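The Case for Counting Fewer Demonstrations

By Renata Nowicki

Every quarter, the groups that build learning systems for robot arms are asked the same question by the people who fund them: how many examples do you have? The answer is always a number, and the number is always expected to be larger than the last one. I have come to believe that this question does real harm to the work.

At Carkthorpe, where I oversee data collection for two-armed manipulation, we set ourselves a target of 1000 demonstrations for a single family of tasks. We met the target. When Hugo Hoarau and his reviewers went through the collection episode by episode, they kept 366. The others were not corrupt or mislabeled. They were repetitions, recorded by capable operators who had found a comfortable way to do the job and had no incentive to look for another.

The policy trained on the smaller set performed as well as the one trained on everything. I do not offer this as a law. It was one task family in one laboratory, and our colleagues at Moffat have reported the opposite on longer tasks. It should, however, make any manager hesitate before writing a count into a contract.

A demonstration is valuable when it shows the system a situation it has not yet met and a sound response to it. Operators know this better than their supervisors do. They see when an arm approaches from the same side for the whole of a morning. Under the Tulier protocol, which we used until July, they had no field in which to say so. The form asked for a start time, an end time and a result.

We have since made 2 changes. Operators may now stop a run of similar episodes on their own judgment, and they write a short note on what each new episode adds. Output fell at once – this was expected – and the review backlog fell with it.

There is also the matter of what the cameras record. A wide view of both arms and a close view from a wrist carry very different information, and a reviewer who watches only the wide view will approve episodes that teach very little at close range.
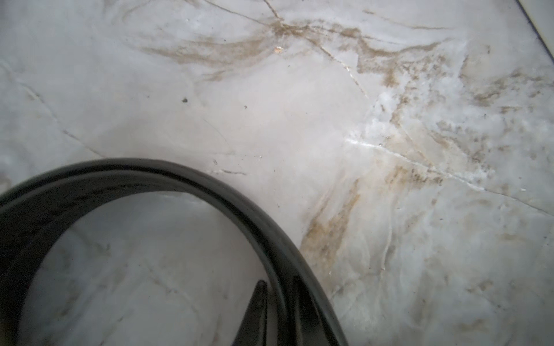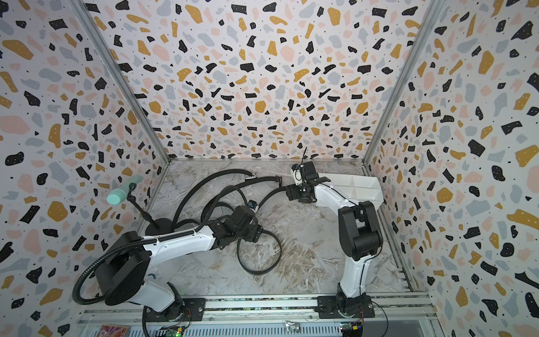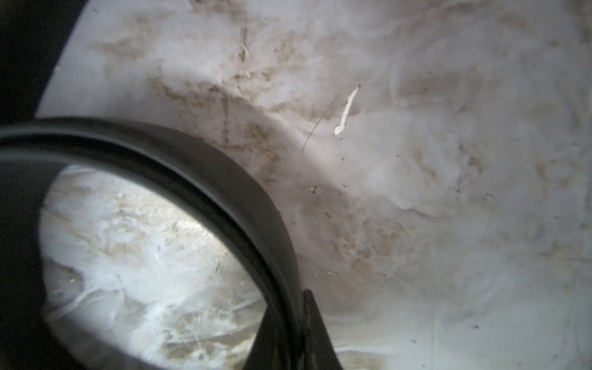 I would ask funders to request a sample of reviewed episodes in place of a total, together with the notes that explain why each was kept. Vullis has begun doing this with its smaller grants, and the reporting burden has proved modest. Reading 2 dozen notes takes an afternoon. It requires someone on the funding side who is willing to watch arms move slowly for several hours, and programs should budget for that person's time as they do for hardware and storage.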